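Penduvent Support Desk
Ticket: Left hand contact estimate drifts over laptop lid
Project: Oakley bimanual handling study
Site: Bruredmont laboratory
Opened by: Bayu Kwok
Opened: May 21, 2018
Priority: Normal
Status: Resolved, pending review by the method group

Summary of problem

The Oakley study compares two methods of estimating when a robotic hand first meets a flat object. Method A uses the head view alone. Method B combines the head view with the joint current readings from the fingers. In the tabletop series, Method A reported contact with the closed laptop while the joint currents in the left hand remained at their resting level. Method B did not report contact in the same trials. The difference was present in 5 of 14 trials and was limited to the left hand.

The reporting site requests a determination as to whether the fault lies in the hand, in the calibration between head and arm, or in the estimation method itself. The results table for the study cannot be released until this has been settled.

Initial response from Support

Please confirm the software release on the arm controller, the date of the last hand-to-head calibration, and whether the Weltex current filter is enabled. Please also attach a view of the workspace with both hands in range.

Reply from site

The controller is on the current release. The last full calibration was completed in October, and the short check has been run before each series since then. The Weltex filter is enabled on both hands with default settings. The requested view is attached.

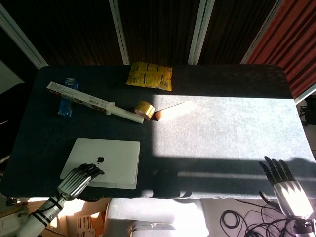
Attachment 1. Head view of the workspace, left hand over the laptop, right hand raised at the near right of the table.

Step 1. Hand hardware

The left hand was sent through the standard open and close cycle with the arm parked clear of the table. All finger joints reached their commanded positions, and the current readings returned to rest after each cycle. The same cycle was completed on the right hand for comparison. No fault was recorded in either hand. Hardware was ruled out as the cause.

Step 2. Calibration

The short check was repeated at two table positions, one near the left edge and one near the center. Both results were within the limit set in the study protocol. A full calibration was then performed, and the affected trials were processed again with the new values. Method A continued to report early contact in the same trials. Calibration was ruled out as the sole cause.

Step 3. Current filter

At the request of Support, the Weltex filter was disabled and the trials were processed a second time. The readings were noisier, as expected, but the contact times reported by Method B did not change in any way that affects the result. The filter was returned to its default settings.

Step 4. Estimation method

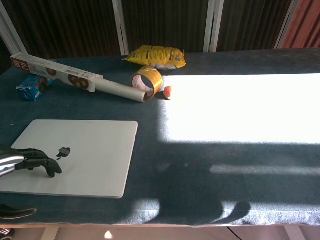
Method A does not measure height directly. It marks the outline of the fingers, marks the outline of the target object, and reports contact when the two outlines overlap for a set period. This works well when the hand approaches from the side. It is less reliable when the hand is held palm-down above a flat object, as it is over the laptop lid, where the curled fingers extend out near the logo and a gap of small height is hard to judge from above. The black fingers and the dark logo also give the outline step two dark regions close together, and the log shows that the finger outline was extended to include the logo in each of the affected trials. Method B requires a change in joint current before it will report contact and is therefore not misled by the overlap.

Strong sunlight on the right half of the cloth was considered as a further cause. The affected trials all concern the laptop on the left side, and no early contact was reported for objects lying in or near the bright area. Support does not consider the light to be a factor in this ticket. The site may wish to record it as a condition of the series.

Finding

The fault is a limit of Method A under a palm-down approach to a flat target. No repair or replacement is required.

Actions for the site

1. Mark the 5 affected trials in the results table and report them under Method A as early contact. They should not be removed.
2. Mask the logo region in the outline step and process the full series again under a new run label.
3. Keep both sets of results, with and without the mask, until the method group has completed its review.
4. State the approach direction of the hand for each trial in the method section of the report.

Reply from site

Actions 1 and 2 are complete. With the mask applied, early contact remains in 2 trials, both with the hand held low over the lid. Action 3 is noted. The approach direction will be added to the report before it is submitted. Please leave the ticket open until the method group has replied.

Support note

Ticket held open as requested. Assigned to Bayu Kwok for confirmation of the final wording.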